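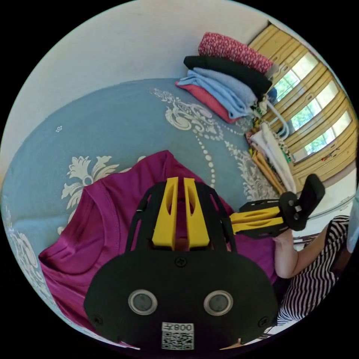 3.2 Where the folding is done

Of the 70 households in the Wemstead sample, 33 folded most of their clean laundry on a bed. The rest used a table, the floor, a couch or the top of a machine. We had expected tables to come first, and the interview guide was written with tables in mind, so the questions on beds were added in July after the first visits.

Figure 3. A T-shirt laid flat on a bedspread, with a stack of folded clothes and a heap of mixed garments on the same bed.

People who used the bed gave two main reasons. The bed is wide enough to lay a shirt out flat with both sleeves open, and it is usually close to the place where the clothes will be put away. In Figure 3 a wardrobe stands just behind the clothes. Several people also said they liked to sit while folding, which few tables allowed at a comfortable height.

The surface is shared between three uses: a heap waiting to be sorted, a clear patch for the garment in hand, and a stack of finished pieces. Stacks were often mixed. Tomoana's coding of the 232 stacks recorded in the study shows that sorting by owner was more common than sorting by type or color, and that hangers were often left on the bed among the unsorted clothes.

The main complaint was time pressure. A bed has to be cleared by night, and unfinished heaps were moved to a chair or back into the basket. We return to these moved heaps in Section 4.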